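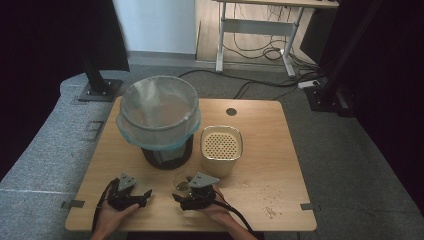

What size bag fits the Tadon round bin?

Any 2-gallon bag with a flat or star-sealed bottom fits, as long as the mouth is wide enough to fold over the rim. Bags made for larger bins also work but leave more plastic hanging on the outside.

Tadon Round Desk Bin, Black

The Tadon is a small open-top bin for desks, break tables and meeting rooms. It has no lid, pedal or inner bucket. The body is black and tapers toward the base, so empty bins nest for storage. It takes cups, wrappers, tea bags, pencil shavings and the other small trash that collects on a shared table during the day.

Lining the bin

Open the bag fully before you put it in. Push the bottom down with your hand, then pull the mouth over the rim and fold it down the outside. Smooth the fold with your palm. If the bag keeps sliding, tie a small knot in the loose plastic on one side – this takes up the slack and holds the collar against the body.

A clear or translucent bag makes it easy to check the contents when you empty several rooms in one round. Bags are not included. Remero bags are sold separately in cartons of 1,000.

Emptying and cleaning

Drain cups before dropping them in. A thin bag will hold a little coffee, but a half-full cup tends to end up on the carpet when the bag is lifted out. Gather the collar, twist it once and lift straight up.

Wash the bin with warm water and dish soap. Dry it before fitting a new bag. Do not use scouring pads on the outside, as they leave dull marks on the black finish.

Using it on a table

The base is flat and has no feet. On a wood table, wipe the surface before setting the bin down so grit is not dragged across the finish. Customers with Jindwood tables often add a felt pad, available under Accessories.

Ordering

Sold singly or in packs of 10. Packs ship nested in one carton. Orders placed by 2 p.m. leave our Conneely warehouse the same afternoon. Unused bins can be returned in the original carton – please keep the packing slip.

Item number: 94
Color: black
Lid: none
Bags: sold separately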